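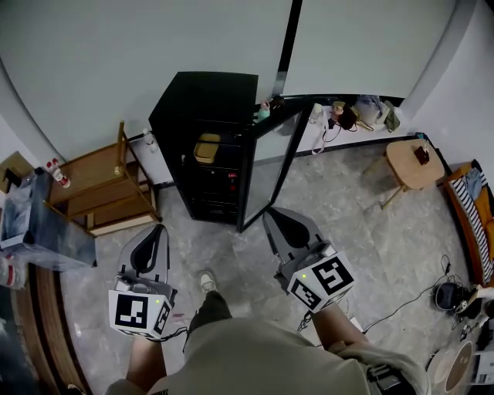 Glass-door fridge in the spare room: sensible or a cry for help?
Home & Storage > Small Spaces

skistier_68
Posted 7:42 pm

We have a black glass-door cooler standing out in the middle of the spare room, the kind you'd buy a soda from at a gas station. It came with us from the old place because my husband said it would be "temporary," a word he has been using since we met.

Present contents: one yellow food box with a lid, and something small and red farther down that neither of us has claimed. Around it we have a wooden shelf unit with two tiers, a tall wooden rack leaning on the shelf unit, a round stool, a clear plastic box of odds and ends with a spray can on top, and a long low white ledge along the wall that collects bags the way a gutter collects leaves.

The wall is curved. I mention this now so I don't have to mention it eleven times.

I want the room back by December, when his sister comes. Do I keep the cooler and work around it, or get rid of it and buy something that looks like furniture? Floor is tile, gray marble pattern, so at least spills aren't the issue.

Grelgate
Posted 7:58 pm

Get rid of it. A glass door on a home fridge means you have to keep the inside of your fridge nice, and people who can do that don't post here.

mopbucket
Posted 8:03 pm

Counterpoint, keep it. We ran one in a den for 3 years and it was the only thing in the house where I could find what I was looking for. You open a normal fridge and stand there. With glass you can stand there with the door shut and save on electricity.

Grelgate
Posted 8:06 pm

You save it by standing in the den?

mopbucket
Posted 8:07 pm

I contain multitudes. Also seltzer.

Poul Lauritsen
Posted 8:31 pm

Before anyone decides anything, which way does the door swing and what does it hit? I moved one of these twice before working out that the hinge side was the whole problem. If it opens to the right and your stool is on the right, you are going to meet that stool every morning with your shin.

Second question, how much air does it get at the back? Read the manual for the gap it wants. Mine was shoved up against a wall for a whole summer and sounded like a bus.

skistier_68
Posted 8:44 pm

Opens to the right. Stool is on the right. Shin has been introduced.

The back faces the ledge and the ledge is where the bags live: a brown one with a strap that hangs down the front, a white plastic one, and a green one at the far end. There's also a white cup over there, a little white bottle, and a cord dangling off the edge that I keep meaning to trace to whatever it belongs to.

Poul Lauritsen
Posted 8:52 pm

Trace the cord first. Then bags. Then we can talk about the fridge. You're asking about the biggest object in the room because it's the easiest one to blame.

Grelgate
Posted 8:55 pm

It is a vending machine in a guest room, Poul. I'm comfortable blaming it.

tansy_and_co
Posted 9:10 pm

I'm with Poul on the bags. A ledge that long will never be empty, so give it a job. Mine is at the same sort of height and I put three lidded baskets on it and made a rule that anything not in a basket by bedtime goes in the hall closet. The hall closet is now unusable, but the ledge looks wonderful.

What's in the green bag?

skistier_68
Posted 9:14 pm

Other bags.

tansy_and_co
Posted 9:15 pm

Of course it is.

Kári Kjærgaard
Posted 9:37 pm

Curved wall person checking in. I have lived with one for longer than I'd recommend. Some things I learned by buying the wrong furniture:

Straight furniture against a curve leaves a wedge of nothing behind it, and the wedge fills up. You will find socks.

Tall things look drunk. Your leaning rack probably looks like it's had a couple already. Either fix it upright to something solid or put it in another room, because a leaning rack attracts towels and then you have a leaning rack full of towels.

Low and round is your friend. Keep the stool, move it to the left of the cooler.

As for the cooler itself, I'd keep it and push it to the end of the ledge. I have a small Drukari in mine and guests love it. They feel like they're at a hotel where the prices fell off.

mopbucket
Posted 9:41 pm

"Where the prices fell off" is going on a sign in my den.

Grelgate
Posted 9:49 pm

Has anyone asked what it costs to run a fridge this size for one yellow box?

skistier_68
Posted 9:53 pm

I haven't, and I'd like to keep it that way.

My husband has now read the thread and wishes it known that the cooler "will be full by the holidays." He has also set a small teal bottle on top, near the corner, and says that counts as using the surface.

Poul Lauritsen
Posted 10:02 pm

Don't let the top become a shelf. Once there's one bottle up there, there's a family of them. And get the spray can off that plastic box and stand it somewhere with a door, whatever's in it. While you're down there, pick up anything lying on its side.

skistier_68
Posted 10:05 pm

There is a white bottle lying on its side. How did you know that?

Poul Lauritsen
Posted 10:06 pm

There always is.

egilsson_b
Posted 10:20 pm

Unpopular opinion, but it sounds fine? It's a spare room. His sister needs a bed and a place to put a suitcase. When I visit people I don't inspect their ledge.

Grelgate
Posted 10:24 pm

You haven't met anyone's sister.

skistier_68
Posted 10:38 pm

OK, the plan as it stands. Stool goes left. Rack goes to the garage or gets screwed to something, his choice, he has until the weekend. Bags get emptied and I keep 2. Cooler moves to the end of the ledge with a proper gap behind it, and stays on trial until December. If it still has one food box in it by then, Grelgate wins and it goes on the local listings.

Grelgate
Posted 10:40 pm

I'll take it. What do I win?

skistier_68
Posted 10:41 pm

A cooler. Pickup only.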